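From: Nayeli Zamudio
To: Uscombe limb loss support list
Date: 2024-03-25
Subject: Re: Getting back to work after a below-knee amputation

Hello Brisa,

Glad to hear the stump has settled. I went back to the office at Delley after 13 weeks, mornings only, and moved to full days in November. My notes on your two questions are under each one.

Brisa Huerta wrote:
> My employer has asked for a letter before I go back. Does it come from
> the GP or from the limb centre?

Mine came from the limb centre. Iraís Ledesma on the front desk sent me the form, and it was back in under a fortnight. The GP would have charged for it. Ask them to put in writing that you need a seat and a break to take the leg off. 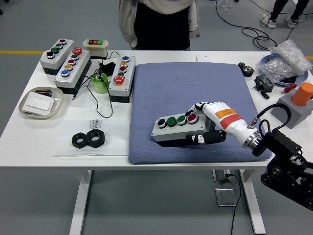

Four-button control box on the padded mat

> Also, did anyone get help with the cost of travel? It is a long way for
> me and my husband can't drive me every time.

Yes, but keep every receipt. I claimed for 564 miles last year and they turned down the first 100 as I had no appointment cards to go with them. Noemí Lozano at the Listum group has the current claim form and will post you one.
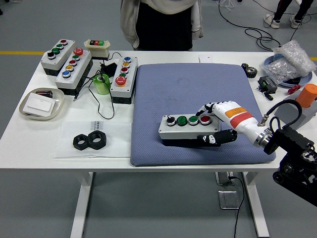
Control box with the selector switch at the left end

One more thing. If your liner starts to rub in the first weeks back, ring the centre straight away and don't wait for the next clinic. I left mine and lost a month on crutches.

The family day is still going ahead and children are welcome. Xóchitl Rosales is taking names for lunch, so let her know if you and your husband are coming.

Best wishes,
Nayeli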